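Minutes of the weekly meeting, Raketon handling group, Stalemham site
September, start 9:30

Present: Hadiza Yusuf (chair), Tobiloba Adeleke, Chiamaka Ojo, Garba Afolabi (minutes)
Excused: Fraser Hepburn

1. Minutes of last meeting
Accepted with one correction: the spare cables were ordered by Chiamaka, and not by Tobiloba.

2. Finger fault on the hand-held grippers
Tobiloba reported that the left gripper of pair 3 did not open again after the operator released the trigger. It happened 11 times in one morning, always on drawer tasks. In one case the drawer was pulled too far and came down near the foot of the operator. There was no injury. Hadiza asked that it is written in the safety book also when nobody is hurt. Garba has done this.

Chiamaka opened the gripper and found wear on the return spring. The supplier, Bruroretti, gives 3000 cycles before the spring should be changed. We do not know how many cycles this one has, because the counting sheet was not filled in during the summer. Tobiloba thinks the cable is also a part of the problem, as it can pull on the body when the arm is stretched. Chiamaka does not agree. Both causes will be tested separately.
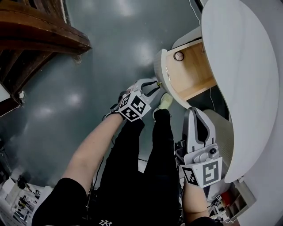 It was discussed if the drawer recordings should stop completely. Decision: pair 3 is out of use until the spring is changed. The other pairs can continue, but the operator must stand to the side of the drawer, and closed shoes are required.

Garba asked what to do with the recordings from that morning. Hadiza wants to keep them, marked as faulty, and not to send them to the Ajayi project before Fraser has looked.

3. Actions
Chiamaka: order 6 springs from Bruroretti, change the one in pair 3.
Tobiloba: test with the cable fixed at the elbow and with the cable free.
Garba: new counting sheet, to hang beside the charging shelf.
Fraser: check the marked recordings.

4. Other business
The room key must go back to the box in the evening.

Meeting closed 10:20.

Recent items
Minutes, August
Counting sheet for grippers (blank)
How to report a near accident
Ajayi project: delivery list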